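Chapter 3
Fitting Parts Together

Every assembly task begins with two questions: which part belongs in which place, and which way the part must face. This chapter introduces the assembly board, a flat panel with shaped openings and parts made to fit them.
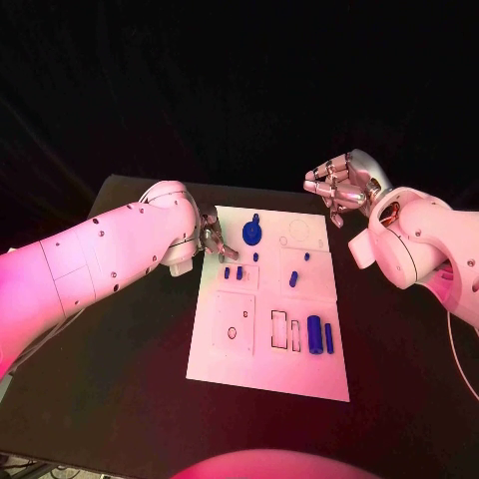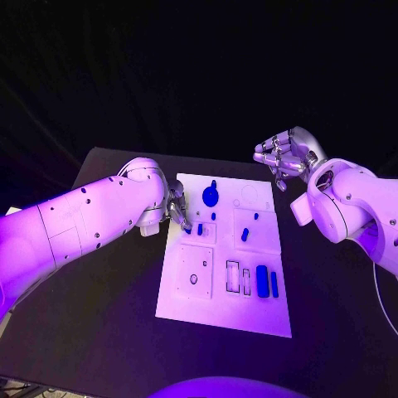 Figure 3.1. A white assembly board with blue parts, in two views. In both, the fingers of the left hand are at or near a small blue peg.

Students will study pegs first, then gears. Section 3.2 covers clearance, the small gap between a part and its opening. Section 3.3 treats the order of assembly. The exercises by Diễm Hà begin on page 194 and require the Osham practice board.

Key terms: clearance, alignment, insertion, seat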